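Reading "The Summer Drawer" by Ditte Bergmann
Home > Student Work > Books and Illustration > Project Reports
Submitted Monday, May 24, 2021

The assignment was to pick a self-published picture book, read it closely, and say whether the drawings and the text need each other. I picked "The Summer Drawer," a collection of 40 pen drawings of the author's childhood in a town she calls Mollah. Her older sister wrote the notes on the facing pages. Bravari Press printed it, and the copyright page gives a run of 1315 copies.

The back cover promises that the book will "take you straight home." I doubt that. It took me to somebody else's home, where I didn't know anyone, and for the first half I felt like a guest looking through an album while the family laughed in the next room.

The drawings are better than the notes. The one of the bus shelter has very few lines in it and still looks like a rainy day. The one of the grandmother peeling potatoes is drawn from under the table, so you see shoes, peelings and the hem of an apron. The note beside it says, "Grandma was always busy in the kitchen." We can see that already. I marked every note that only repeated its drawing and there were a lot of marks by the end.

A few notes do some work. On the swimming lesson page the sister writes that it didn't happen like that, and that she was the one who fell in. I wanted much more of this. Two people who remember the same afternoon differently is a good reason to make a book together, and they mostly avoid it.

I also wanted to know how much of the childhood is memory and how much is copied from photographs. The introduction says all of it is "from the heart." The car in the driveway has every bolt on its wheels, and I don't think hearts store that.

For the second part I read the 72 comments on the Wultari book forum. Nearly all are glowing. Several were posted by people with the same last name as the author, so I left those out, and what remained was still kind but shorter. Casov Books lists the hardcover at 2990, more than I would pay. I used the library's copy.

My own page in the same style is in the folder with my sketches from April. It took three tries and my brother says the dog is wrong. I didn't let him write the note.

Grade requested: none, as the handout says. I would read her second book if the sister argued more.
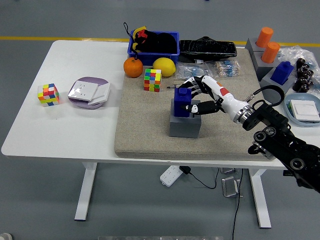
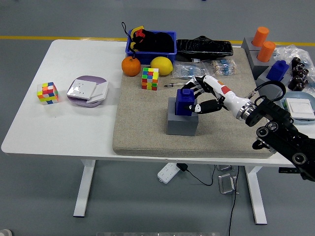

The blue block in the gray holder, both pictures.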